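Handout 6: Closing-force fault on the hand-held gripper
Course: Robot Tooling Lab, Folterwood
Instructor: Tamsin Tran
February 9, 2018

Read this before the March lab. Bring it with you, because the fault log template refers to the section numbers.

## 1. What happened

During a run of 200 grasps on the Pundik hand-held gripper, the fingers stopped closing to the same width. The position readout said the jaw was fully shut. A feeler gauge said there was still a gap. Zakhar Boiko was holding the tool and kept going until grasp 131, when a test block slipped out and landed on his foot. He was wearing safety shoes and was not hurt.

The run should have ended at the first mismatch between readout and gauge. The stop rule was on the sheet, but the gauge check was scheduled only every 50 grasps, so the drift had plenty of time to grow.

## 2. Checking the fingers open

Start with the fingers apart and nothing between them. Hold the tool over the bench so you can see the top faces and the screw holes. Look for wear on the front faces. Scuffs and thin scratches on the black plastic are recorded but are not a reason to reject a finger. A crack running out from a screw hole is.
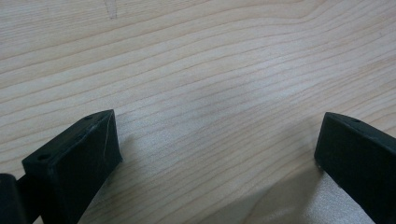

## 3. Checking the mount

Most of the lost motion at Whitfield was in the mount. One screw had backed out of its threaded insert, and the finger rocked under load. With no load it sat straight, so a visual check passed it.

1. Power off and lock the trigger.
2. Grip one finger near the tip and push it sideways, then up and down. Any click or movement is a fail.
3. Look at the insert. It should sit square in the plastic. If it turns with the screw, replace the arm.
4. Repeat on the other finger.
5. Look at both pads from the side. Write down lifted edges or fuzz, even if the pad still feels firm.

Do not tighten a loose screw and carry on. Tag the tool, log the fault and get a second person to sign.
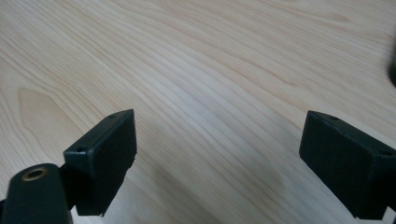
*Fig. 2. Fingers spread, brass-colored insert showing in the arm at left.*

## 4. Changes to the procedure

- Gauge check every 10 grasps for the first 50, then every 25.
- Mount check at the start of every run and after any drop.
- Inserts replaced at 1000 grasps regardless of condition.
- Test blocks stay over the bench. Feet stay out from under the tool.

## 5. Before the lab

Write half a page on why the readout showed a closed jaw. Hint: find out where the sensor is in the Pundik drive, and what lies between it and the fingertip. The drawings are in the Pandedthorpe binder.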